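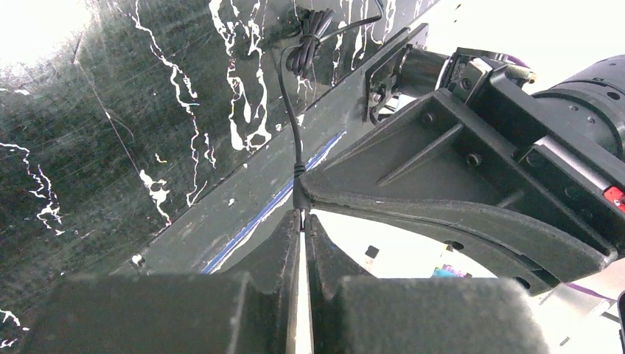
Morkora is the small perception tool I wrote to find the free end of a cable and give the arm a pose it can use. I started it in July because our old tracker kept mixing up cable with anything long and thin in the background. A dark marble-like pattern with white veins is a good test – the black coil nearly melts into the slab, and the silver tip between the fingers is the part I trust most. So the detector looks for the tip first and then works back along the cable.

## What you get

- 142 labeled wrist-view clips, 16 of them held out for testing
- the tip detector and a small planner for the approach
- config for the Nokari controller (other controllers need a few lines in `bridge.py`)

## Running it

Run `morkora fit`, then `morkora live`. I get up to 55 updates a second on my desktop. Glare still throws it off, so drop the exposure before you touch the thresholds!

## Comments

**engelhardt_t:** Does it need depth?

**Sabina Ďurica:** Nope, color only for now.

**pvl:** Live mode froze at clip 400 of my own set. Log sent.

Contact: Sabina Ďurica, Dotov | © Dotov | Back to top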